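Fabric scatter cushions on a leather sofa, do they stay put?
Upholstery and Soft Furnishings > Leather
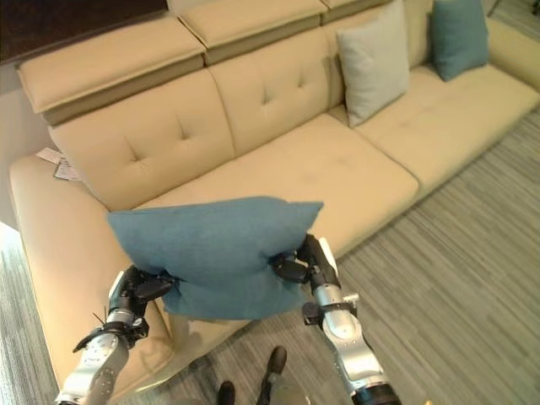 Teal cushion and the cream three-headrest sofa

dfairweather
Posted 7:42 pm
Large cream leather sofa with adjustable headrests, fabric cushions bought separately. The one in the photo is a 45 cm square in a soft teal-blue weave with a Cindell fiber inner. Two problems. First, the cushions travel. Put one against the backrest in the morning and by evening it is flat on the seat. Second, I am worried about dye moving from the teal into the leather. The finish is pale enough that I would see it. Care booklet says "avoid strongly colored textiles" and stops there. What are people doing?
Delwyn

stumel_bench
Posted 8:05 pm
Travel is a friction problem. Finished leather with a pigment topcoat is slick, and a polyester weave on top of it has very little grip. Check the angle of the back too. With adjustable headrests the back padding often changes pitch when the headrest is raised, and the cushion ends up resting on a slope. Lower the headrests and repeat your test before buying anything.

K_Szenasi
Posted 8:31 pm
Fill matters more than the cover. A light fiber inner has no weight to hold it down. I changed ours to feather, one size up from the cover (50 cm inner in a 45 cm cover), and they sit where they are put. Ours is the Kerslake sofa in a similar leather.

stumel_bench
Posted 8:40 pm
Disagree on oversizing. An overfilled cushion is rounder, so less of it touches the leather. Heavier inner, yes. Bigger inner, no. I would keep it the same size as the cover.

K_Szenasi
Posted 8:52 pm
Mine have been in use for 9 months and they do not slide. The feather spreads when you lean on it. A foam or fiber inner might behave the way you describe.

tfang
Posted 9:14 pm
On dye: do a rub test before anything else. White cotton cloth, damp, rub the teal fabric firmly 31 times in one spot, inside a seam allowance if you can reach it. Repeat with a dry cloth. If the dry cloth picks up color, do not put that cover on pale leather at all. If only the damp one does, wash the cover cold by itself and test again. The number of strokes is just what I use so that my tests are comparable.
Tianyou

dfairweather
Posted 10:20 pm
Headrests were up. Lowered all of them and the cushion still slid, but slower. Rub test: dry cloth clean, damp cloth has a faint blue-green mark. Cover goes in the wash tomorrow.

yara_d
Posted 10:37 pm
Do not use the rubber shelf liner that someone always recommends for this. Plasticizer can migrate into the topcoat and leave it tacky. I have a patch on an armchair from exactly that. A strip of undyed wool felt behind the cushion does the same job.

aoki_t
Posted 11:02 pm
Depends on the liner. I have had Gristier mesh under seat pads on leather for two years with no marking. I lift it monthly and wipe underneath. I would still agree on felt for a cream finish, where any mark shows.

yara_d
Posted 11:10 pm
Two years on what color?

aoki_t
Posted 11:13 pm
Dark brown. Point taken.

dfairweather
Posted 6:48 pm
Update. Washed cold, dried flat, damp test now clean. I also weighed the inner: 464 g. Ordered a feather one in the same size as the cover, and some natural felt. Will try the feather without the felt first so I know which one did the work.

stumel_bench
Posted 7:15 pm
Good order of testing. Retest the dye after the cover has had a few weeks of use. Skin oil and warmth can loosen color that a water test does not.

K_Szenasi
Posted 7:26 pm
Still say go up a size, but post the result either way.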